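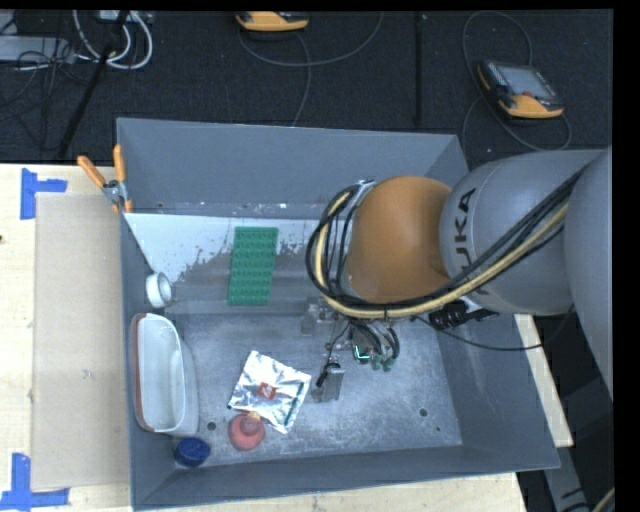

Step 1: Write down what you'll be picking

Before you ask for a single quote, dump your real items in a bin and look at them! Foil packets, hollow containers, a pair of pliers, a flat studded plate – each one asks something different of the gripper. Suction cups love smooth faces and hate crinkles, so if your list is mixed, budget for fingers and suction together.

Step 2: Price everything except the arm

The arm is the fun part, and it's the line everybody remembers. Now add the gripper, cables, hoses, connectors, air supply, lighting, mounts and a sturdy table. Hema Nair and I missed the hoses and fittings completely on our first Dulirmont budget. Set aside $3,000 for small parts and you'll be so glad you did.

Step 3: Draw the floor plan

Tape it out at full size. Leave room for the controller, the teach pendant and its cable, plus space to walk behind the table. Cables take up far more floor than you'd guess!

Step 4: Get quotes from two suppliers

Send both the same item list and ask for delivery time, training and spare cups as separate lines.

Step 5: Plan your setup time

Allow roughly four weeks from delivery to first useful picks. Sudheer Namboodiri keeps our planning sheet and adds a fifth for swapping grippers – I'd copy him.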